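Imprimer | Envoyer par e-mail
Temps de lecture : 3 min

Apprendre une porte à un robot, avec Paloma Nakamura

J'ai rejoint Paloma Nakamura un matin d'octobre chez Brinance, avec un café beaucoup trop long et une question beaucoup trop courte : pourquoi une dînette ? Elle a ri. « Tout le monde commence par là ! Une cuisine d'enfant, c'est plein d'articulations différentes. Un four qui bascule, un placard qui pivote, des boutons. Et si le bras force, on ne casse pas grand-chose. »

Sa méthode, baptisée Umik, tient en une idée que j'ai mis un moment à avaler (elle me l'a réexpliquée deux fois, merci à elle). Un opérateur guide le bras à distance, et on enregistre tout. Jusque-là, rien de neuf. Mais l'équipe garde aussi les essais ratés, et Eliseo Arriaga, son collègue, marque dans chacun l'instant où ça commence à dérailler.

« Avant, on jetait les échecs, me dit-elle. Eliseo trouvait ça idiot et il avait raison, il me le rappelle assez souvent. » 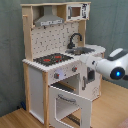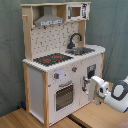 La poignée du placard, à droite, et la pince juste à côté.
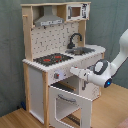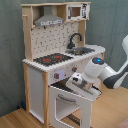
Côté données, je m'attendais à des milliers d'heures d'enregistrement. Eh bien non : 100 démonstrations par tâche, dont 20 ratées, conservées exprès. Sur l'ouverture du four, le modèle réussit 91 essais sur 100. « Et sans les ratés dans l'entraînement, on était nettement plus bas, précise Paloma. Je ne vous donne pas le chiffre, on refait la mesure, Henk me tuerait. »

Henk, c'est Henk Dierckx, qui relit tous les résultats et passe une tête pendant notre conversation pour demander si elle a bien parlé des limites. Elle soupire, puis elle en parle. Les boutons, par exemple, restent pénibles : le modèle les attrape de travers et insiste. « Une porte, ça pardonne. On la prend un peu trop haut, elle vient quand même. Un bouton, non. »

Je lui demande si tout cela marcherait dans une vraie cuisine, la mienne disons, avec son tiroir qui coince depuis trois ans. « Votre tiroir, je veux bien l'enregistrer ! Mais je ne vous promets rien. » La suite se jouera plutôt à Millbridge, où une deuxième équipe doit reprendre le protocole avec d'autres meubles et d'autres opérateurs. Paloma attend surtout de voir si les annotations d'Eliseo tiennent quand c'est quelqu'un d'autre qui les fait. Lui, paraît-il, a déjà commencé à rédiger le guide.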